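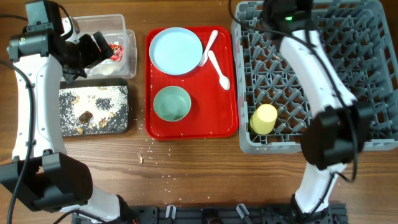
The monthly meeting of the Orellana Street Supper Club was held on Sat 8 August in the downstairs room, with Florencia Maldonado in the chair. The minutes of the previous meeting were read and approved with one correction: the spring supper was at Golier Hall, and the minutes had it at Harari Hall. Most of the first item went to clearing up after meals. Members agreed that rice is the worst of it. A black tray with white grains scattered over it and a few bits of food is what the sink crew gets handed at the end of a night, and it should be scraped into the bin before it goes anywhere near the water. The drain was blocked again in February and the plumber's bill was paid out of the supper money.

1. Clearing and washing up
Agreed that each table scrapes its own trays and dishes. Agreed that scraps and torn wrappers are not to be left in the clear containers, which then get stacked and put away with the lids on. A sign will go up over the sink. There was a suggestion to buy paper plates for the larger suppers. It was discussed and dropped.

2. Money
The balance stands at 700 dollars after the July supper. Receipts from that night have all been handed in except for the bread. The chair asked that anyone who buys for the club turn in the receipt within a week, with their name on the back. A motion to raise the price of a supper ticket was put off until the fall, when the new rent for the hall will be known.

3. Fall supper
The fall supper will be at Golier Hall again. The hall holds 79 seated, and the fire rule is posted by the door, so tickets will stop at that number. Last year over 30 people asked for tickets in the final week and several had to be turned away. Tickets will go on sale earlier this time and will not be held without payment.

The menu was talked through at length. Main dish will be the chicken and rice, with a bean stew for those who do not eat meat. There was disagreement about dessert. Some wanted the baked apples from two years ago, others thought the oven at Golier is too slow for them and that the apples came out uneven. It was left that two members will try the oven before the next meeting and report back. Salad will be made at home and brought in covered.

Rice will be bought from Harari, as before. The larger sacks were cheaper by the pound last time, but the one left over was stored on the floor and had to be thrown out. Any rice left after the supper is to go in the sealed bins in the upper cupboard.

4. Borrowed equipment
The two large pots lent to the Flornska choir in the spring have come back, one without its lid. The chair will write to them. Agreed that from now on anything lent out is written in the book by the door, with the date and a phone number, and that the warming trays are not to be lent at all.

5. Kitchen hours
The room is booked by others on Tuesday evenings through the end of the year. Anyone who needs the kitchen for a practice meal should pick another night and put it on the wall calendar. The back door sticks in damp weather — please lift the handle and pull until it clicks. It was found open 3 times in July.

6. Other business
A member asked whether guests may bring their own containers to take food home. Agreed, once everyone has been served and seconds have been offered. Food that has been sitting out on the tables is not to be packed up.

The first aid box needs burn dressings and small bandages. The chair will buy these and put in the receipt.

The offer of a used refrigerator from a member's sister was declined with thanks. It would not fit through the pantry door.

The next meeting will be in the same room, one hour earlier than usual, so that those working on the fall supper can stay on afterward. Members are asked to bring their ticket lists.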